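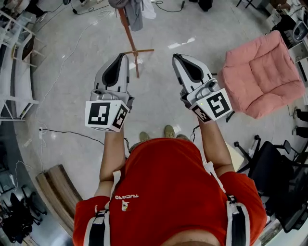 2020-08-18

Office of the Race Medical Delegate, Staltesard Road Race. Entry made at the hotel in Idemville following the third stage.

The stage from Sitthorpe to Idemville was held over the full published distance. The start was given on time. The medical convoy consisted of two cars, one motorcycle and three ambulances, the third of which joined at the feed zone after a delay at the river bridge. I have asked the organizer to station it at the start line tomorrow.

Mr. Timothée Carré fell on the descent into Negash, on the second of the two left-hand bends, and did not get up. Dr. Nouhaila Saber reached him in the first car. He was conscious, knew the name of the race and the name of his team, and could move both feet. He complained of pain in the left hip and shoulder. He was placed on a board and taken to the regional hospital, with Dr. Saber in the ambulance. The race was not stopped. The second car moved up to take her place behind the leading group, in line with the plan agreed at the team meeting.

The hospital telephoned in the early evening. The collarbone is broken and the hip is badly bruised. There is no injury to the head, and the scan of the neck is clear. He will be kept overnight under observation and will not start the fourth stage. The team has been informed in writing. His family was informed by the team manager, Mr. Wael Abou Zeid, before any notice was given to the press.

Seven riders were treated at the finish for lesser matters, chiefly road rash and the effects of heat. Race number 35 was given fluids and allowed to return to his hotel. I saw him again after dinner and found him well enough to start, subject to a further check in the morning. Race number 7 has a cut to the right knee which required four stitches. He wishes to continue and I have no grounds to prevent it.

Mr. Sherif Hamdy, for the commissaires, raised the matter of the bend. The road book shows a warning at that point. The marshal's report states that a flag was shown. Two team managers hold that it was shown too late for the second group. I have given Mr. Hamdy the times from the medical radio log and have expressed no opinion, the question being outside my duties. His report will go to the organizer tonight.

Health checks under the present rules were completed for all staff at the Idemville hotel. Temperatures were normal throughout. Ms. Yufang Deng has reminded the teams, for the second time, that meals are to be taken in the assigned rooms and that guests are not admitted to the floors. One team was spoken to privately.

Expenses for the day: 671 for dressings and fluids, charged to the race account under reference 3896. The receipt from the pharmacy in Negash is still to come.

Dr. Saber returned shortly before ten and will rest tomorrow morning. I shall ride in the first car myself. The convoy leaves the hotel at half past eight.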